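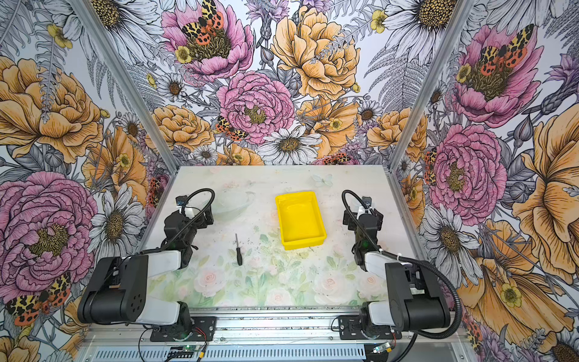

Floral on floral: wallpaper on three sides, and now what about the table?

February, posted by Elżbieta Cieślak in Craft Corners & Work Tables

Hi all! I've been reading this board all winter while the work corner was coming together and I finally have something to put up. The big botanical paper is on all three walls and I love it so much I keep going in just to look at it. It's the Hakska paper that a few of you were fighting over in the other thread (the long one, 501 posts and counting). The table top has roses and green leaves in soft pastels, and there's a butterfly printed way at the back that you have to lean in to find.

My question is about the top. My sister thinks it should be plain white because the walls are already doing so much. I think the pale print is quiet enough that it sort of melts away when you're working. But I have noticed that clear things vanish on it. I have a see-through bowl that I lose about every ten minutes. So I'm torn and would love opinions, even rude ones.

Also yes, there are crumbs and specks all over it. I know! Cleaning tips welcome too.

mossy_lane

Oh this is my kind of corner. Do not let your sister anywhere near it. Plain white next to that paper would look like you ran out of money.

For the specks, start with a dry brush. Everybody goes straight in with a wet rag and then you've got gray paste in every scratch. Brush it off, then warm water with a drop of dish soap, then a dry towel. Try it in one corner first if you're not sure how the print will take it.

tack_and_twine

Going to side with the sister, sorry. I had a rose-print top for two years and I got rid of it. Lovely to look at, miserable for small work. Beads, pins, little screws, anything under the size of a pea just disappears into a petal. If you sew or fix things on it you'll be patting the table with your hands like you lost a contact lens. Save the pattern for the walls, where nothing has to be found.

Elżbieta Cieślak

tack_and_twine, that is fair and I have patted the table plenty! Pale things are the problem for me. Dark things show up fine, I can spot the little black-handled screwdriver from across the room. It's the clear and pastel stuff. And of course what am I working with this month? Pale blue butterflies. The fabric kind, a bit see-through, with a little green body in the middle. I bought a bag of 100 and I want to string them up on thread along the walls, with the wings open flat so they look like they just landed.

What I've been doing is laying a few out on the table to get the spacing before anything gets tied, and I think they look so pretty against the inky lines in the wallpaper. The flowers in the paper have those very fine black outlines with watery color inside, so the butterflies can be nearly colorless and they still look right next to it.

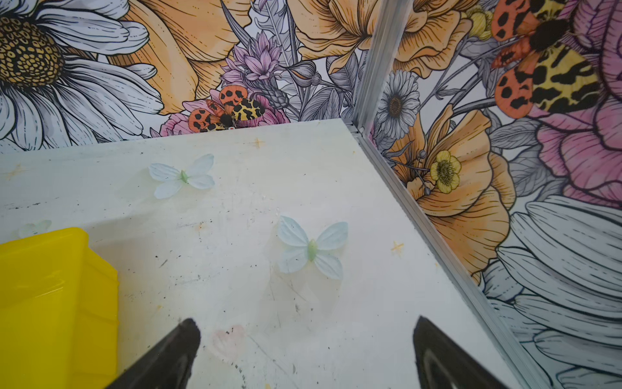
The part I can't settle is whether they go up the metal corner post or stay away from it. It's bare grooved aluminum and it's a bit workshop-looking next to all those flowers. I thought of running a line of butterflies straight up it, biggest gaps at the bottom, closer together toward the top. Or I could leave it alone and let it be a frame. I've changed my mind on this more times than I've had dinner this week.

mossy_lane

Up the post! Up the post! Use the groove. If you tie a knot in a bit of cord and it's fat enough to sit in the groove, you might not need any glue at all, and you can slide them around until you're happy. Depends on the groove, so test with one.

pennywhistle_9

I'd leave the post bare. Hear me out. When everything is flowers, your eye wants one straight line to rest on. I did my sewing alcove with a paper a lot like yours and I left the shelf brackets plain metal, and it's the thing visitors say they like. Put the butterflies in loose little groups on the back wall, off center, and leave space between the groups. In a neat row they start to look like a party banner.

tack_and_twine

Agree with pennywhistle on this one. Also please don't glue anything to the paper. I used Ashour craft glue on mine and when I changed my mind a chunk of peony came off with it. Thread and a couple of tiny pins, or that removable putty stuff, and check the putty on a scrap piece first. It can leave a greasy spot.

Elżbieta Cieślak

Ouch, poor peony. No glue then, I promise.

Groups! I hadn't thought of groups. I was so set on rows. I'm going to lay some out that way tonight and see.

On losing things, my fix so far is the yellow tray. It's just a plastic one, really bright, long and low with sloping sides, and I picked the loudest color they had at Liver on purpose. The rule is that anything small has to be in the tray or in my hand. It works when I stick to it. I love how it looks too, like an egg yolk in the middle of all those faded pastels! The far rim has a bit of a warp to it, up at one corner, but it sits there and does its job. I tip it out when I'm done and it's ready for the next thing.

My sister says the yellow is "shouting." I say somebody has to.

And before anyone asks, the leopard cloth with the orange and the pink and purple flowers is staying. I know it doesn't go. It's the happiest piece of fabric I own and it hangs over the edge of the table where I can see it.

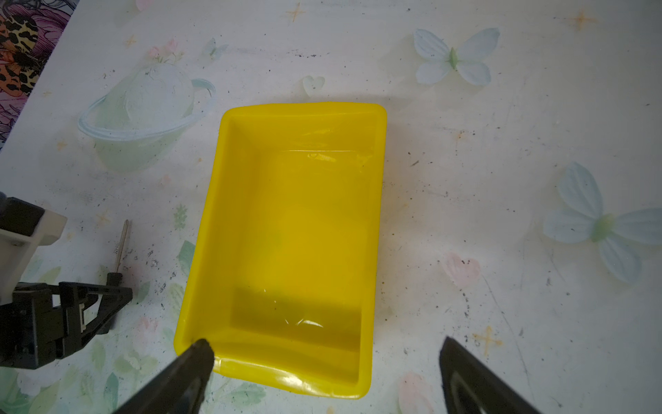 Drahomíra Jelínek

I have to disagree about one tray for everything, Elżbieta! I tried that and I ended up with a tray full of pins, snips, thread ends and one candy. Two trays changed my life. One for what's still waiting and one for what's finished, and make them different colors so you never have to think. Yellow is perfect for the waiting one. For delicate things like your butterflies I'd also put a folded piece of felt in the bottom, so the wings don't slide down the slopes and bunch up.

Big yes from me on the leopard. A room where everything matches feels like a waiting room.

tack_and_twine

Two trays on a table that size and there goes your elbow room. I'd keep the one and empty it more often.

Drahomíra Jelínek

Then stack them! The ones with sloped sides usually nest. When you only need one, the other sits underneath and takes no space at all.

pennywhistle_9

Could I put in a word for a plain mat? Get a dark one, cut it to cover just the middle of the table, and roll it up when you're finished. You keep the roses, tack_and_twine gets her plain surface, the sister gets peace. I used a remnant from the Kudia market, dark green, and pale ribbon jumps right out on it. Your clear bowl would finally be visible.

tack_and_twine

I would accept a mat. Grudgingly.

mossy_lane

How did the scrub go? Asking because I did mine the same day out of guilt. Some of the gray marks are scuffs and won't wash out. I found a dry white eraser lifts a few of them. Go easy near the print, though, small circles and stop the second you see any color on the eraser.

Elżbieta Cieślak

I haven't scrubbed yet, I got distracted by groups of butterflies (your fault, pennywhistle). I think I'm sold on them. A bunch near the corner, another lower down, and a stray or two heading off by themselves. The post stays bare for now. mossy_lane, I'm sorry! I may still sneak one on there, right at the top.

The mat idea is so simple that I'm a little embarrassed. I have some navy canvas in the closet that would do it, and it only needs a hem. And Drahomíra, I'm going back to Liver for a second tray. Maybe a red one.

One more question for anybody who has strung these things before. Do you pass the thread through the green body or just around it? I tried through, on a single one, and I was scared the whole time that I'd pull it apart.

Drahomíra Jelínek

Around it, with a loose half hitch on each side. Use clear thread if you have good eyes and patience. White cotton if you don't.

mossy_lane

Through, with the thinnest needle you own! I've done loads of these and only wrecked a couple. Around is easier, but they spin and you end up looking at all the undersides.

Drahomíra Jelínek

Mine spin a little and I like it. Butterflies move.

Related threads
- Hakska papers: show us your walls (page 26)
- Getting scuffs off a white work table
- Sloped trays, flat trays, muffin tins: what do you sort in?
- Hanging light things without holes in the paper
- My 900 buttons and where they live now
- Print mixing: how much is too much?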